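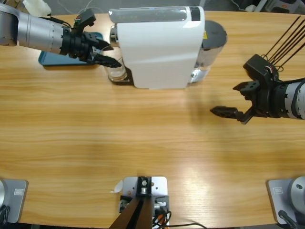
How long should a small business plan for between ordering a two-arm workstation and putting it to regular use? Set aside 13 weeks, and keep part of the budget back for the second half of that stretch, when most of the small purchases come up.

That is the advice at the heart of the new planning guide from Indeo, released this November and free to any café owner, hotel or office kitchen thinking about its first pair of robot arms. We have spent a good many afternoons at kitchen tables and back counters with people who had a price for the arms in hand and very little else, and we wanted to give them something friendly to sit down with before they signed anything.

The guide begins with the table itself. Two arms with their bases mounted along one edge need clear space between them, and a coffee machine and its glasses have to stand where both grippers can get to them. Buyers are asked to measure first and shop second - it is a slow way to start, we know, but a kind one to your wallet.

From there it moves on to money. Indeo suggests putting 40 percent of the first-year budget into the arms and grippers, 30 percent into setup and training, and leaving the rest for cables, brackets, spare fingers, glassware and the everyday odds and ends that never seem to make it onto a quote. There are worksheets for each, with plenty of room in the margins, and a page on comparing a lease with a purchase.

Our partners at Pusutico contributed the chapter on service contracts, and Hameo has added a helpful section on choosing countertop appliances with simple controls. The early drafts were read by nearly 80 owners and managers in and near Zhong, whose questions shaped the final version more than they may realize, and we are very grateful to every one of them.

The guide can be requested through the Indeo sales office, in print or as a download. Planning calls are available each morning from 9 a.m. and can be booked when you order your copy.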